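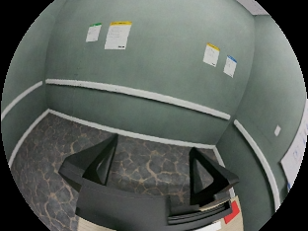 Adjunto 1. Render, esquina de la sala, vista superior.

Soporte Castport > Visor > Incidencias cerradas > Exportación lenta a PDF

Estado: resuelta
Abierta por: Darlene Charbonneau
Asignada a: Mateja Hodžić
Fecha: 1 de junio de 2022

Descripción
Al exportar un informe con adjuntos desde Castport, el proceso se detiene en la página 29 y devuelve «tiempo de espera agotado». Los informes sin adjuntos se exportan bien. Ocurre en el servidor Zamonau; en Prirkura no se reproduce.

Registro

D. Charbonneau: Reiniciado el servicio de exportación. Sin cambios. El informe de prueba tiene 50 páginas y un solo adjunto.

M. Hodžić: ¿Versión del módulo de fuentes en Zamonau? En Prirkura se actualizó en diciembre.

D. Charbonneau: La anterior. No consta actualización.

M. Hodžić: Revisado el log. El conversor busca cada fuente en la caché y, si no la encuentra, vuelve a leer el directorio completo. En Zamonau hay 2.000 archivos en ese directorio. La página 29 contiene una tabla con caracteres cirílicos y ahí se dispara la búsqueda. El adjunto solo suma tiempo de compresión.

D. Charbonneau: Subido el tiempo de espera a 100 segundos. Termina, pero la tabla sale con recuadros vacíos.

M. Hodžić: Aplicar lo siguiente:
1. Detener el servicio.
2. Vaciar la caché de fuentes.
3. Instalar el módulo de diciembre.
4. Regenerar el índice y arrancar.

D. Charbonneau: Aplicado. Exportación completa, tabla legible. Restaurado el tiempo de espera original.

M. Hodžić: Cierro. Queda pendiente revisar el servidor Berisha, con la misma versión antigua.

Contacto: mesa de soporte de Castport | © 2022 Castport | Volver arriba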